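Pralska alarga a prática de Direito da Família e reforça o apoio jurídico a adultos vulneráveis

A sociedade de advogados Pralska anunciou, em maio, a criação de uma equipa autónoma de Direito da Família e do Maior Acompanhado, coordenada pela advogada Tomoyo Higuchi. A nova equipa integra 4 advogados e funcionará nos escritórios de Busurau, em articulação com os departamentos de contencioso e de direito administrativo.

A decisão responde ao aumento de pedidos de intervenção em processos de acompanhamento de maiores, regulação das responsabilidades parentais e promoção e proteção de crianças e jovens. No último ano, a Pralska interveio em 50 processos desta natureza, representando progenitores, familiares alargados, instituições de acolhimento e entidades públicas.
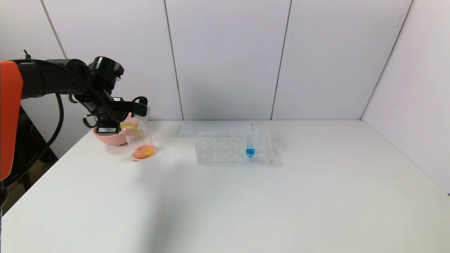 Braço robótico preto com a garra junto ao bordo de uma taça cor-de-rosa, sobre uma mesa branca.

Tomoyo Higuchi exerce advocacia há 13 anos e transita da sociedade Kubo, onde era responsável pela área de jurisdição de menores. Tem experiência em recursos para os tribunais superiores, em procedimentos cautelares e em matérias que cruzam o direito da família com o direito da saúde, nomeadamente o consentimento para atos médicos e a validade das diretivas antecipadas de vontade.

"As famílias chegam-nos muitas vezes com mais do que um processo pendente e com interlocutores diferentes em cada um deles. A equipa foi organizada para que o mesmo advogado acompanhe o cliente do primeiro requerimento até ao trânsito em julgado", afirma Tomoyo Higuchi.

A equipa prestará igualmente assessoria a lares e a instituições particulares de solidariedade social na elaboração de regulamentos internos, contratos de prestação de serviços e procedimentos de comunicação ao Ministério Público. Está prevista a deslocação dos advogados às instalações dos clientes sempre que a condição de saúde do beneficiário o justifique - designadamente para preparação da audição pessoal pelo tribunal. 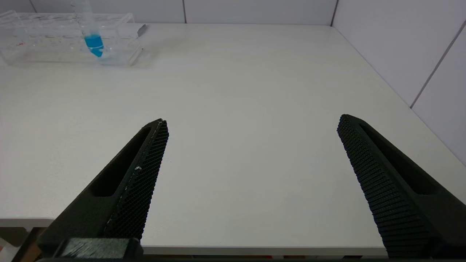
No plano da gestão processual, a sociedade passará a utilizar a plataforma Clekitard para o controlo de prazos, o arquivo de peças e a partilha reservada de documentos com os clientes. A migração abrange 2000 processos, entre ativos e arquivados, e decorrerá por fases, sem interrupção do atendimento. O acesso aos autos relativos a menores ficará limitado aos advogados com procuração ou substabelecimento.

A Pralska manterá o regime de primeira consulta presencial, mediante marcação, bem como a possibilidade de consulta por videoconferência para residentes no estrangeiro. Os honorários são acordados por escrito antes do início do mandato. Os clientes com processos em curso serão informados por carta sempre que haja alteração do advogado responsável. 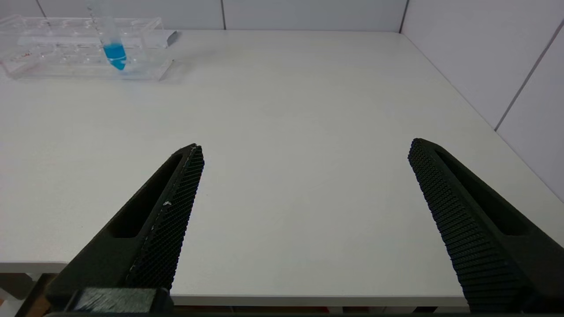

Dedos da garra robótica sobre a mesa branca, com superfícies de aperto texturadas.

A sociedade receberá ainda candidaturas de advogados estagiários com interesse nesta área, devendo os candidatos remeter carta de apresentação, currículo e certificado de habilitações. As entrevistas realizam-se em Busurau.

Sobre a Pralska
A Pralska é uma sociedade de advogados com prática em contencioso cível, direito administrativo, direito do trabalho e direito da família. Representa particulares, empresas e entidades públicas, em primeira instância e em sede de recurso.

Contacto para a imprensa: Gabinete de Comunicação da Pralska, Busurau

4 partilhas | 0 comentários

© Pralska - Sociedade de Advogados. Todos os direitos reservados. | Contactos | Voltar ao topo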